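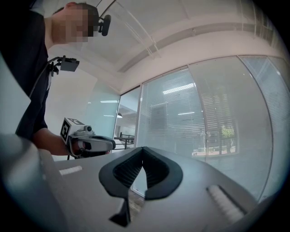 Figure 1. Handheld gripper with marker cube, held in the right hand. The ribbed fingers of a second gripper are in the foreground.

3. Evaluation of the Suria handheld gripper kit

3.1 Scope
The kit was rented from Alitwood for one term. We assessed it as a product: setup, comfort, marker tracking and the quality of the exported recordings. Training a policy on the data was outside the scope of this report.

3.2 Procedure
Nadiia Panasiuk and Bastien Delaunay took turns as operator. Each session lasted 20 minutes. The task was to pick up a foam block, turn it over and set it down on a mat. We recorded 585 attempts. An attempt was rejected if the exported pose track had a gap longer than one second.

3.3 Results
Of the attempts recorded, 91 percent passed the gap check. Most rejected attempts came from sessions near the windows in late afternoon. Lowering the exposure in the Suria software reduced the gaps but made the wrist video grainy.

Both operators reported sore forearms by the end of a session. The trigger spring is stiff and cannot be adjusted. The manual leaves out the order in which the devices must be powered on, and we lost two sessions to this.

3.4 Open items
Finger wear has not been measured. Alitwood rates the fingers for 1000 cycles under load. A spare pair is on order and will be compared with the used pair in November.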